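Home | Workshop | Projects | Join in | Past seasons | Contact

Call for participants: the Flalline folding project, second season
Posted Oct 22, 2025

The Flalline student workshop in Tunanside wants seven people for its second season of laundry robotics. The season starts next month and finishes in May. You do not need to be studying engineering. You do need to be patient, and it would help if you were a little hard to impress.

We should say early on what we think of robots that fold clothes. Most of us have watched the videos. A shirt goes in crumpled, comes out square, and the music swells. We have yet to see one of those videos that shows the attempt before it and the attempt after it, or says who laid the shirt out. Our first season was run in that spirit of suspicion and it did little to cure us. Anyone hoping to join a team that will free humanity from ironing should look elsewhere.

What we do is narrower. A pair of robot arms works at a table. A person drives the arms through a task, the attempt is recorded, and the recordings are used to train a program that tries the same task by itself. Then we mark its work, strictly. Last season we logged 2,038 attempts and kept 1,139 of them as fit for training. The rest were thrown out for dropped corners, arms getting in each other's way, wrong labels, and in a good many cases because two people could not agree on whether the thing was folded. We regard that last category as the most interesting and would like this year's group to spend proper time on it.

The plan for this season is to move on from towels. Towels are rectangles, and we have come to think that a program which can fold a rectangle has learned something about rectangles. Clothes with seams, sleeves and uneven hems are a different matter.

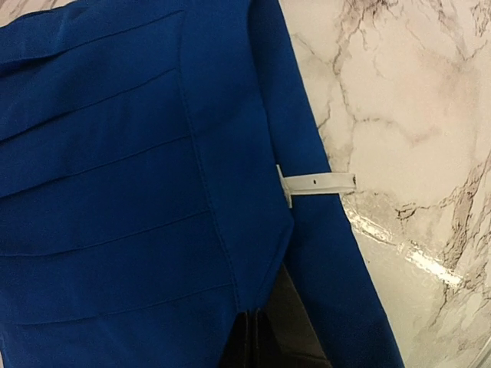 Pintucks, a vertical seam, a pointed hem and a tag fastener, on the marble-patterned top.

You will be asked to help choose garments, decide what "folded" means for each of them before any recording is done, and write it down in words a stranger could mark against. This is duller than driving the arms. It is also where the first season went wrong, so everybody does it, every week, before the arms are switched on.

What the work involves

Sessions last two hours. Each participant takes turns at four jobs: driving, resetting the table, labelling and marking. You will not be allowed to mark your own attempts. We tried that, and our standards turned out to be flexible in a direction that flattered us.

Driving takes longer to learn than people expect. Cloth slides, doubles under itself and hides its own edges, and dark cloth is harder to read on a screen than pale cloth. Expect your first few sessions to produce nothing worth keeping. Some people who are very good at video games have struggled with it, and some who sew have picked it up quickly, but we have had too few participants to claim that as a finding and would ask you not to repeat it as one. 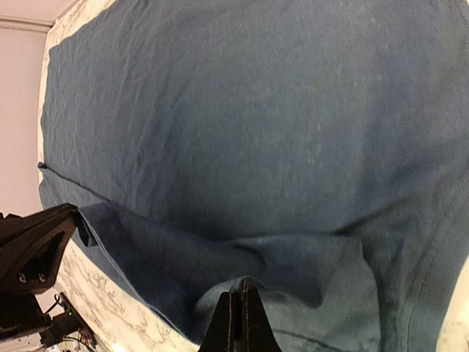 Gripper on the doubled-over part of a navy cloth, second arm to the left.

Labelling means going back through recordings and noting where a grasp starts, where it ends and whether the cloth was where the driver thought it was. It is slow. Bring a drink with a lid.

Towards the end of the season we enter the Coleck Cup, a small contest for student groups. The rules give each team 29 minutes with garments it has not seen before. Last year we finished in the bottom half. We are entering again mainly for the unseen garments, which are a fairer test than anything we would set ourselves. If the organisers relax that rule, as has been suggested, we shall probably not go.

Who we are looking for

Students of any subject, and anyone over 18 who lives within reach of Tunanside. We would be especially glad to hear from people who have worked in a laundry, a clothes shop or a theatre wardrobe. At least two of the seven places will go to applicants who have never written a line of code. Some programming in Python is useful for the others, though we will teach what is needed.

You should be able to come to most sessions. Missing the odd one is fine. Missing the marking sessions and turning up for the driving is not.

What you get

Travel costs within the county, paid from the Olszewski Fund for student projects. Access to the workshop outside session hours once you have done the safety induction. Your name on the season report, including the parts about what failed. There is no wage, and we cannot promise that this will help you find a job in robotics. It may put you off.

How to apply

Send us one page. Half of it should say who you are and when you are free. In the other half, explain how to fold a long-sleeved jacket to someone who has never seen one, using no drawings. We will hand the instructions to another person and see what happens to the jacket. Please do not have a chatbot write them; we have already read its version and the sleeves ended up on the outside.

Applications go through the Contact page, marked "Folding". We will reply to everyone, including those we turn down. If you want to watch a session before deciding, ask and we will find you a chair.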